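# Folding dark shirts on a bed with a bamboo mat

A bed works well for folding if it has a firm top layer. A tile mat, the summer kind made of small bamboo squares, gives you a flat surface and a grid to line things up with. Before you start, move chargers and remotes toward the head of the bed and leave the middle clear.

Sort first. Put anything black in one place and anything white in another. Shake each piece once over the floor, then lay it down. Leave crumpled clothes for last.

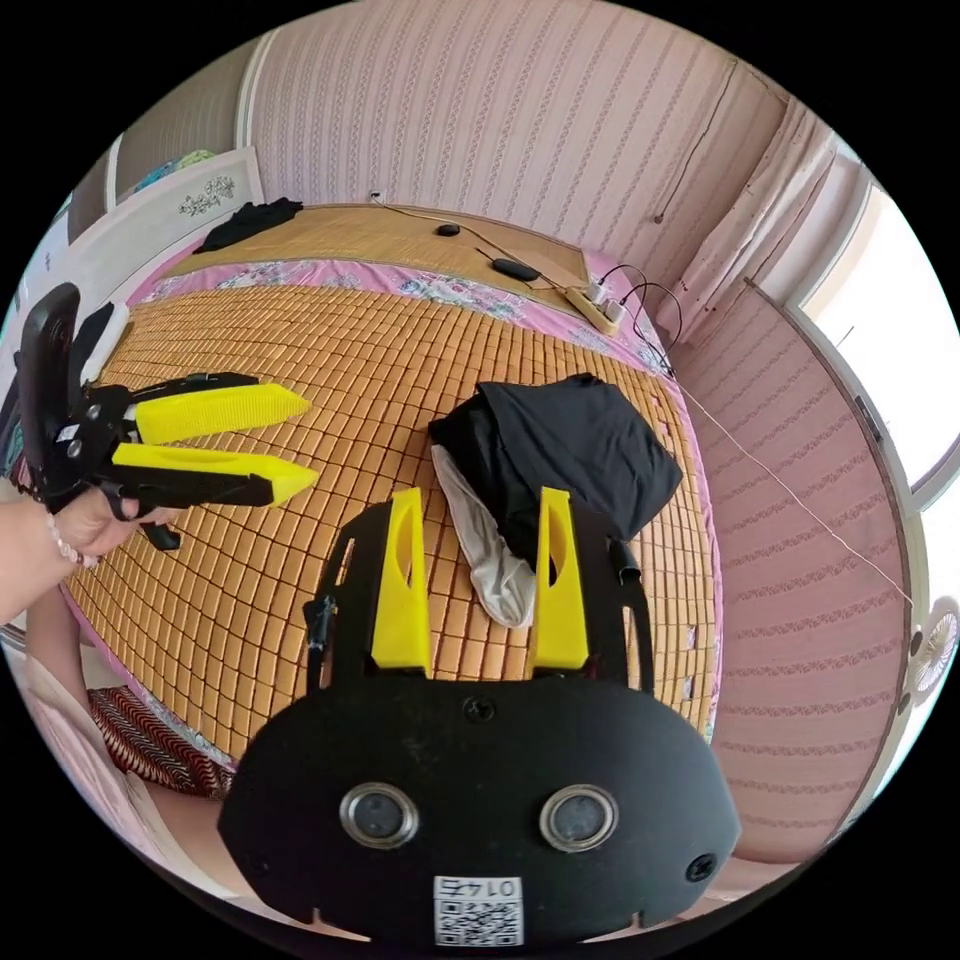 Danuta Sadowski wrote in to say that she always folds the white pieces first, as black cotton leaves lint on her hands. Either order is fine. If lint is a problem, wipe the mat with a damp cloth and let it dry before you put clothes on it.

## Folding a shirt with a collar

1. Button the top button and the third one down. The rest can stay open.
2. Lay the shirt face down with the collar pointing away from you.
3. Smooth it from the collar to the hem with your palms. Use the rows of tiles to check that the hem is straight.
4. Fold one side in to the middle of the back. Fold the sleeve down along that edge.
5. Do the same on the other side.
6. Fold the hem up to the middle, then fold once more to the collar.
7. Turn it over and flatten the collar with your fingers.

If the shirt has a pocket with a flap, press the flap down before you turn the shirt over. A flap that gets folded under will keep the crease until the next wash. 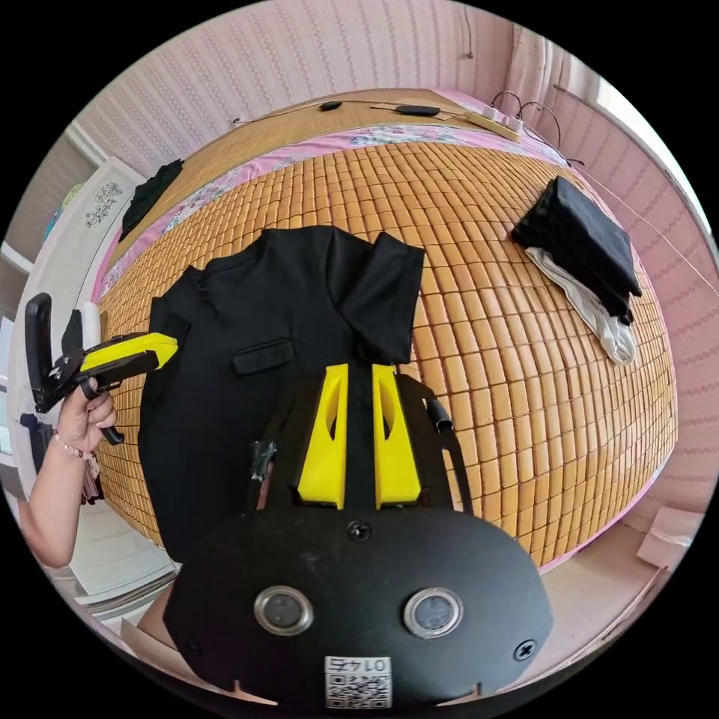 Do you need to iron before folding? Only for linen and stiff cotton; a knit or a soft work shirt can go straight from the drying rack to the pile.

## Stacking

Make one stack and keep it low. I stop at 2 shirts if the shelf is narrow. Heavy pieces go on the bottom, and the folded edge faces out so you can pull one without opening the others.

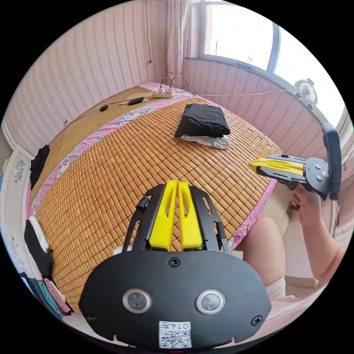

Mixed colors are the usual question with a small load. New black clothes can rub off on light ones, so wash them apart the first few times. After that they can share a pile. I put the white piece at the bottom with the black cloth folded on top, and a bit of white showing underneath is enough to tell me it's there. Carry the pile to the closet with one hand flat under it.

Wipe the mat when you're done and hang it over a chair if it feels damp. I do mine on Saturday, when the sheets come off anyway.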